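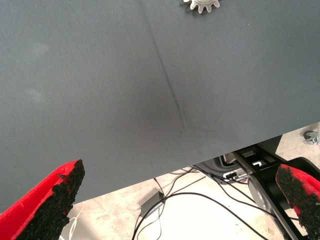

Figure 1. Wrist camera view at the table edge, one gear partly in view.

Plistus software group, minutes
October 16, 2019
Chair: Pravesh Naidoo
Minutes: Joon-young Heo

1. Previous minutes
Accepted with one correction. The log replay tool is to be called Skuma throughout. "Skuma viewer" refers only to the display part.

2. Perception
The gear detector was retrained on 1,153 labeled wrist images. Detection is reliable when the whole part is in view. It drops off when only the rim shows, as in Figure 1, and the pose estimate then jumps between consecutive images. Joon-young proposed rejecting any pose whose mask touches the image border and asking the planner for a second viewpoint. Agreed.

Creases in the cloth are still being picked up as part edges by the segmentation step. Raising the contrast threshold removes most of them but also loses shaded teeth. Pravesh asked for the two cases to be scored separately before the threshold is changed again.

The fingertips take up both lower corners of the wrist view. The fixed mask in use was drawn in July for the old finger length. It will be replaced by one computed from the gripper opening.

3. Planning
The floor beyond the table edge is in the depth map and is treated as free space. The planner has proposed wrist paths that dip below the table surface. A keep-out volume will be added under the whole table, including the cables and frame. Margin 20 mm for now, to be reviewed after the next set of replays.

Both arms are planned from one process. Median planning time is 23 ms with the second arm parked and around 400 ms with both moving. Most of the difference is collision checking against the cable loops, which are modeled as chains of spheres. Joon-young will try one swept capsule per loop.

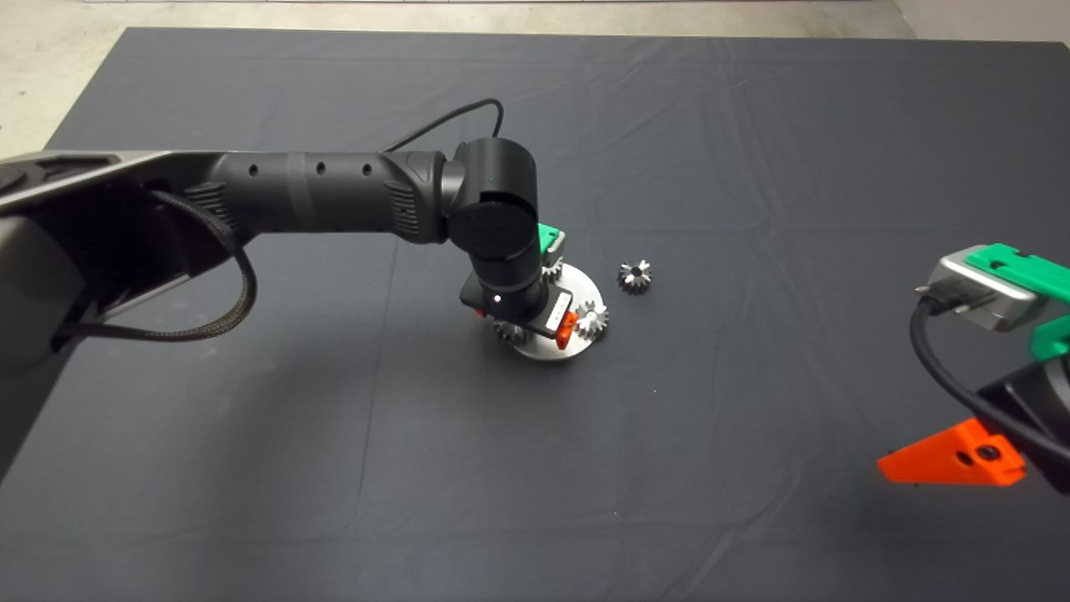 Figure 2. Head camera view. Left arm over the plate with three bevel gears, a fourth on the cloth to the right.

4. Head camera
In views like Figure 2 the gripper hides part of the plate, and gears under the housing are reported with low confidence or dropped. The tracker will hold the last good pose while the wrist is over the plate and mark it as held. Held poses are not to be used for grasping.

Highlights on the bevel teeth still saturate. Exposure stays fixed until Sung 2 calibration is merged.

5. Tooling
Vistow builds are failing on the message version check. The cause is a stale header in the driver package. Pravesh to fix and tag.

6. Actions
JH: border rejection rule and second viewpoint request
JH: capsule model for cables, with timings
JH: finger mask from gripper opening
PN: keep-out volume under table
PN: Vistow header fix
PN: held flag in tracker output

7. Other business
None.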